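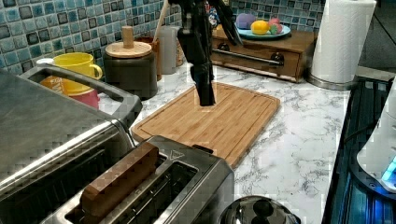 My project was a set of blackout window covers for a camper van, sewn at home on a domestic machine and tested over one term. The van is called Harnstead (it came with the name painted on a little plaque and it stuck), and it has big side windows that let the sun pour in from five in the morning. I wanted covers that stay up without suction cups, because every suction cup I've ever owned has let go in the middle of the night! The idea I ended up with was a channel sewn a little way in from the edge, the whole way around, with a thin flexible rod pushed through it. The bamboo cutting board has the same sort of thing, a shallow groove following the perimeter and going round the corners in a curve, and I copied that for my pattern. Square corners make the rod kink. Rounded ones let it slide.

What I was trying to find out

I had two questions. Could one person fit the whole set in the time it takes the kettle to boil? And would the covers make any real difference to how warm the van gets with the doors shut? My supervisor, Naa Gyamfi, also asked me to keep an eye on weight, seeing as everything you add to a van has to come along for the ride.

Measuring and cutting

The long side window is 1,548 mm across at the widest point. I measured it three times and got three answers, so my best advice is to forget the tape and trace the glass onto brown paper from the inside. The paper settled the argument. The back curtain is a single piece spanning 2,046 mm, and that was the one that nearly beat me. I had to cut it on the floor of the hallway with the bedroom doors open at both ends.

The outer layer is a silver-faced fabric sold under the name Lulodeo, with thin wadding in the middle and plain grey cotton facing in. I bought the lot from Sarpong, who do offcuts by the kilo. The first batch was lovely. The second had a fold line through it that wouldn't press out, and you can still see it on the passenger side if you know where to look.
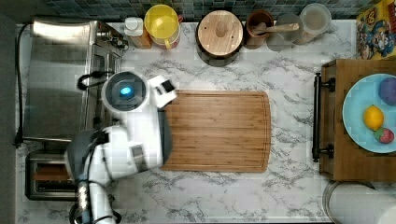

Sewing the channel

I used a longer stitch than normal and a heavy needle, and I still snapped two. Go slowly on the curves! Dela Annan, who was in my group for the first half of term, worked out that clipping the seam allowance every couple of centimetres stops the corners puckering, and after that mine came out far neater. Leave a gap at the bottom edge for the rod, then close it by hand.

Testing

I parked in full sun outside the sports hall and put a thermometer on each front seat, once with the covers up and once without, on two days with much the same forecast. It was cooler inside with them up, and the front of the van felt the difference more than the back. I wouldn't lean too hard on that result, as the breeze picked up on the second day and I had no way of correcting for it.

Fitting was easier to judge. Slamet Yeoh had never seen the covers before and got the full set in on his own, though he put the two side ones in the wrong way round first. I've since sewn a coloured tab on each.

The finished set weighs 749 g without the bag. The bag is a bit of a mess (drawstring, too short) and I'd make it again.

Changes for next time

I'd swap the rod for a slightly stiffer one, and put a second strip of wadding behind the windscreen piece, where light still creeps in beside the mirror. I'd also like to try a mesh version for summer nights, with the same channel and the same paper patterns. The patterns are rolled up in the cupboard in the textiles room, labelled May 2025, if anybody wants to borrow them.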